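The arm at Jerkora has a simple job. It bends two joints, all day, so that the firm can learn how long a cable lives when it is moved again and again. Magnus Haldane has looked after it for five years, and he still begins each morning in the same way, with the power off and one finger on the wires.

"People ask me about the motors," he told me. "The motors are easy. I can change one before my coffee is ready. It is the cables that make me work."

He feels along each loop for a hard place, where the copper inside has begun to break. Then he presses the small white connectors with his thumb. Only after this does he switch on and wait for the red lights on the boards. 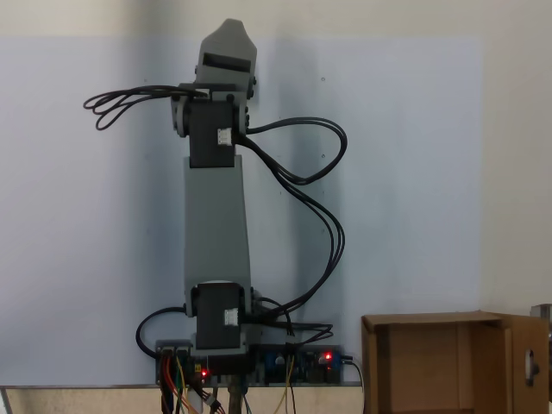 The loops are left long on purpose. When Haldane took over the arm from Galbraith, the workshop that built it, the cables were tied close to the links with plastic bands. It looked very tidy, but the upper joint lost its signal after 143 hours. He cut the bands off and gave every cable more freedom, and the next set lasted roughly seven weeks.

The grey plastic parts are printed in Poven, a short drive away. The brackets get loose with time, so in March he takes out the screws, cleans the holes and begins again. He writes everything in a paper notebook, also the mistakes.

A second arm is ordered by Carivance, a customer of the firm. Haldane has asked for one change only: longer cables.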